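Street Names of Cavley: Dondier Lane

This month's street is one that most of us use without thinking about it. Dondier Lane runs downhill from the back of the old corn market to the river, and if you've parked in town on a Thursday you've probably walked it with a shopping bag in each hand. The name has puzzled people for a long time. It doesn't sound like anything else on the map of Cavley, and it doesn't turn up in any of the neighboring parishes.

The older maps don't help much. The lane is drawn on all of them, but on the earliest it's marked only as "way to the water." The name first shows up in a rent book kept by the Balton estate, where a tenant is charged for a house and yard "in Dondiers." There's no first name and no trade given. Two pages later the same house is entered as "Dondyer's," and after that the clerk seems to have settled on the spelling we have now.

Three explanations have been in print at one time or another. The first is that Dondier was a glove maker who came over from France and rented the yard for his workshop. This is the one on the plaque. It was put forward in a parish history and then copied from one guidebook to the next, and none of them gives a source. The second is that the name comes from "down there," said quickly and written down by a clerk from somewhere else. The third is that it was the name of a barge. Boats did tie up at the bottom of the lane, and a few yards along the river were known by the boats that used them.

Eifion Prydderch went through the rent books over the winter and has come down on the side of a family name, though not the glove maker. He found a Widow Dondier paying for river frontage and a pair of sheds, and the amount she paid is much too high for a small workshop. He thinks she was storing goods for other people, most likely wool coming down from the Balton farms. The sheds were on the left going down, where the pump house is now.
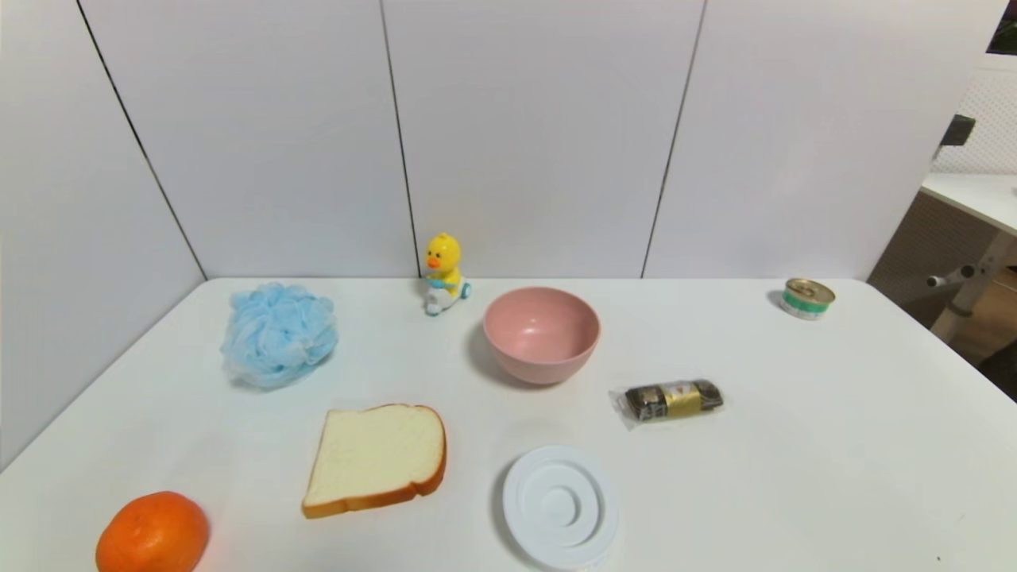 Kartini Ngau wrote in after the talk to say that the widow theory leaves out the barge altogether, and she doesn't think it should. Her point is that a widow with river frontage and sheds could very well have owned a boat, and a boat could easily have carried the family name. "You don't have to pick one," she wrote. "The yard, the boat and the woman could all have been called the same thing, and people would have known which was meant."

It's a fair point, and Eifion has said he'll look at the toll records next. These are held with the county papers and run to 381 loose sheets, in no particular order. Each boat passing the lower lock was supposed to be entered with its name, its master and its load. In practice the lock keeper often wrote only the load. If there was a barge called Dondier, the toll sheets are the most likely place to find it.

The lane itself has changed less than most in the town. The cobbles at the top are old, but the steps at the bottom were rebuilt after a flood and are wider than they used to be. Number 2 still has its loading door on the upper floor, painted shut, with the bracket for the hoist above it. The brick house next to it was a chandler's, then a school for girls, then a dentist's office for many years. The wall opposite belonged to the brewery, and you can still find the iron rings set low in the brick where the horses were tied.

The glove maker may have to come off the plaque eventually, but we aren't going to ask for that until the toll sheets have been read. A glove was carved over the door of the house at the corner, and members often bring it up. That house was the sign shop of a later firm, and the carving was made for them 190 years after the name first appears in the rent book, so it can't be used as evidence either way.

If you have old deeds, letters or bills with a Dondier Lane address, please let us see them. We don't need to keep the originals. Dewanti Lau will be at the library desk on Thursday at 3 in the afternoon and can make copies while you wait. Deeds are especially useful, even recent ones, as they often repeat wording from much earlier papers.

Next month: Tse Court, and why it has two different house numberings.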